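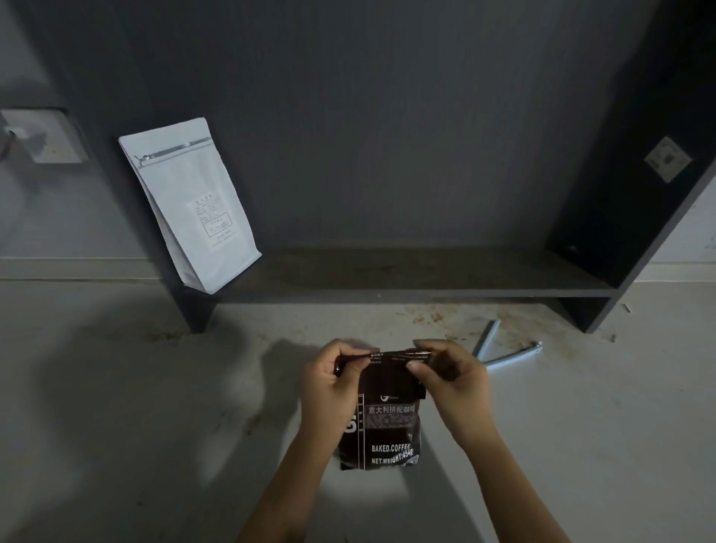 Folding down the top of the bag, with the blue clips off to the right.

The bag clip fault, and what I've changed

6th September

I said in my last post that I would write up the clip problem once I understood it. I understand most of it now. One part is still open and I'll get to that near the end.

For anyone who hasn't followed along, the robot is a Mulby, the two-arm version on the fixed column. I've had it in the back room at Bustaritz since last November. The hands are the standard two-finger ones with the Ramanauskas wrist sensors, which I added in the spring. Everything gets logged through Gavasus, which I also use for the stop rules. The job it was doing when things went wrong was closing a bag of coffee. It folds the top down, holds the fold with one hand, picks up a clip with the other, puts the clip over the fold and presses it shut.

I picked that job for being boring. I do it every morning without looking. Fold, fold, clip, done.

What happened was this. The robot had folded the bag and had the clip on, open, over the fold. It pressed. The clip didn't latch. It pressed again, which it is allowed to do once, and the clip still didn't latch. At that point it should have opened both hands, backed away and put up a message. It kept pressing. The bag started to turn under the left hand, and I reached in to steady it. I know I shouldn't have. The right hand slid along the clip and closed on the side of my index finger, against the hinge.

I hit the stop with my other hand. The arms froze in place, which is what the stop does on this model. Frozen in place means frozen with the fingers closed, so I was still pinched and had to work the finger out sideways. I had a red line and a small blood blister, gone in a few days. The clip has a hard edge and if I'd had a fingertip in the jaw I think it would have been a lot worse.

That's two separate problems. The hand pressed when it shouldn't have, and the stop held on to me. I'll take them in order.

The pressing first. The limit for the squeeze is set at 21 newtons in my config. I looked at the log that evening and the force reading during the second press was perfectly flat. It sat at 6 newtons and didn't move at all. A real reading from these sensors is never flat. It wanders even when the hand is hanging in the air doing nothing. So the controller was looking at an old number, deciding it was nowhere near the limit, and squeezing harder.

It took me an embarrassingly long time to find out why the number was old. I swapped the cable. I swapped the left wrist sensor for the right one. I reinstalled the driver. None of that did anything, and the fault wouldn't come back on demand either. I ran the close motion on a block of foam 100 times in a row and every reading was good.

The foam was the mistake. Foam doesn't fold, so I had skipped the fold step to save time and gone straight to the squeeze. When I put the fold back in, the fault showed up the same afternoon.

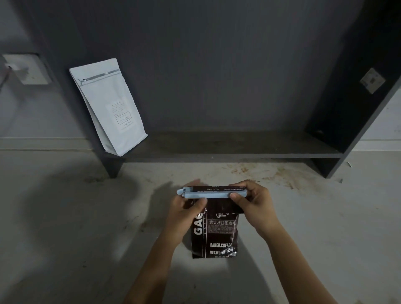 The fold is the part where both hands load up at once. Each of them is pulling and pinching, and both wrist sensors send a burst of messages. Gavasus keeps a buffer for those and mine was set to the size it came with. When the buffer filled up, new messages for one wrist were dropped and the last good one stayed on the board. The program that reads the board has no way to know how old a value is unless you tell it to check. I hadn't told it to check. There's a setting for that and it was off. I can't remember if I turned it off or if it came that way, and my old config files don't go back far enough to say.

The gap in the bad run was 1,005 milliseconds. A full second, near enough. During that second the hand was squeezing on the strength of a number from before the press had started.

When it caught up, the reading jumped straight to well over the limit and the hand did begin to open. By then I had already hit the stop, and the stop froze it. If I'd done nothing it would have let go of me on its own a moment later. I don't take any comfort from that. I would press the stop again every time.

So, the fixes for that side of it.

The age check is on. Any force value older than a few control cycles now counts as no value, and no value means the hand opens.

The buffer is bigger. I don't count this as a safety fix, it just makes the first thing happen less often.

The second press is gone. If the clip doesn't latch on the first try, the robot lets go and tells me. I had put the retry in to make the success numbers look better.

I also lowered the squeeze limit for this job and then put it back up, as the lower number wouldn't close a clip at all. These clips are stiffer than they look. When I do it by hand I get the thumb on top and the fingers wrapped round behind, and press down on the whole end of it. The robot has two flat fingers and can only come at it from one direction. I may try a different kind of clip, something with a softer spring, or just a rubber band, although a rubber band is a whole different job.

Now the stop. I had never thought about it properly. You press it, power to the joints is held by the brakes, and everything stays where it is. For the arms that makes sense – you don't want an arm falling on somebody. For the hands it means that whatever they were holding, they go on holding. If it's a mug, good. If it's a finger, bad.

The manual does say this. It's in the part on emergency stops, one sentence, and I had read it. It also gives the way to release the hand with the power off, a small lever under a rubber cap on the back of the wrist. I had never tried the lever. When I did try it, two days after the pinch, I couldn't get the cap off the right hand with one hand. I needed both. That's no use to a person who has one of their hands caught.

I've taken the caps off and put a loop of cord through each lever. Now I can pull either one with a finger or with my teeth if it comes to that. It looks bad and it collects dust, and I tested it with a wooden spoon in the jaw and both sides let go.

I've also made a rule for myself, which is that I don't reach in. If the bag turns over, it turns over. I've put tape on the floor and my toes stay behind it while the arms are live. I've already caught myself leaning over it twice.

One other thing about the bags. They are worse than boxes or jars for this kind of work in a way I hadn't expected. The foil is slick and the top springs back, so the fold is under tension the whole time you're trying to get the clip on. By hand, you feel it start to go and you pinch a bit harder at one end without thinking. The robot can only do that if its force numbers are fresh. With a stiff box the same fault could have gone on for months and I'd have missed it, since the squeeze would have ended on position and never needed the force at all. I went back through the old logs and found the flat stretches in other jobs too. Opening the bag had them. So did lifting a stack of bowls.

Opening worries me less than closing, as the hands are pulling apart and there is less to get caught in. But it uses the same numbers from the same sensors, so I've switched the age check on there as well and I'm going through the rest of the jobs one at a time.

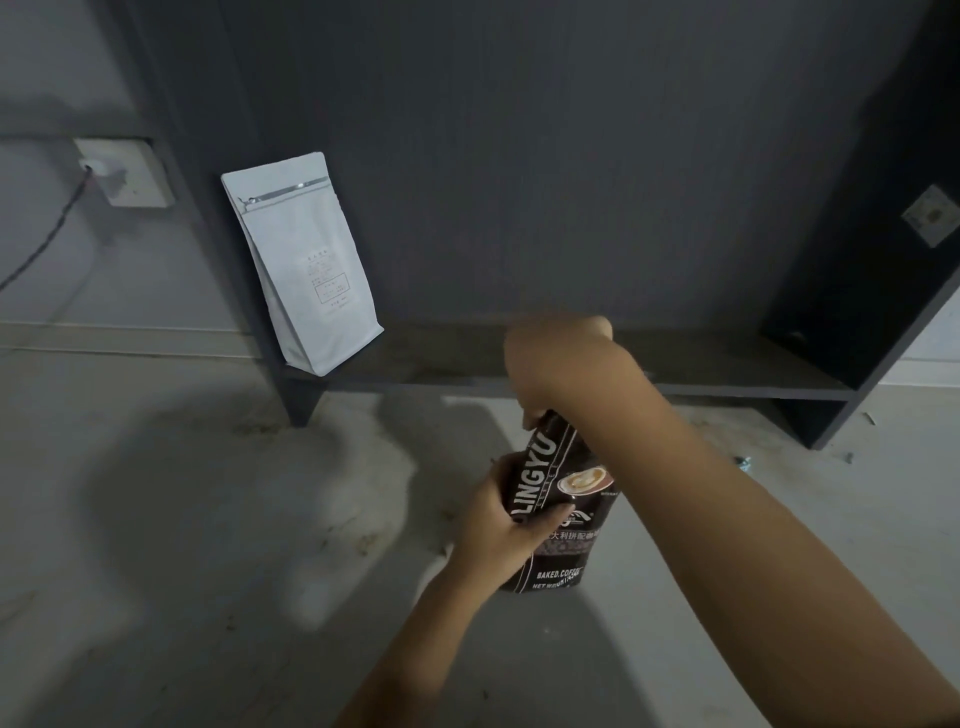
A reader commented on the last post that the age check shouldn't be a setting in the first place, and that any controller willing to act on a force value without a time on it ought to be treated as having no force sensing. The same comment asked if I'd tried pulling the sensor plug in the middle of a squeeze to see what the hand does.

I hadn't, so I did. With the age check on, the hand opens right away. With it off, the hand goes on squeezing until the motor current limit trips, and that is set much higher than I would want on any part of me. I've turned that limit down too. I agree with the first half of the comment and I've written to Ramanauskas to ask about it. I haven't heard back yet.

The open question is why only one wrist drops out. Both send the same amount and both go through the same buffer, but in every bad stretch I've found, it's the right one that goes flat. The left has never done it. Swapping the sensors didn't move the fault, so it isn't the sensor. It could be the order they're read in. It could be the board in the column. I'm going to swap the ports next and run the fold again with the spoon in the jaw, and the coffee is getting closed by hand until that's done.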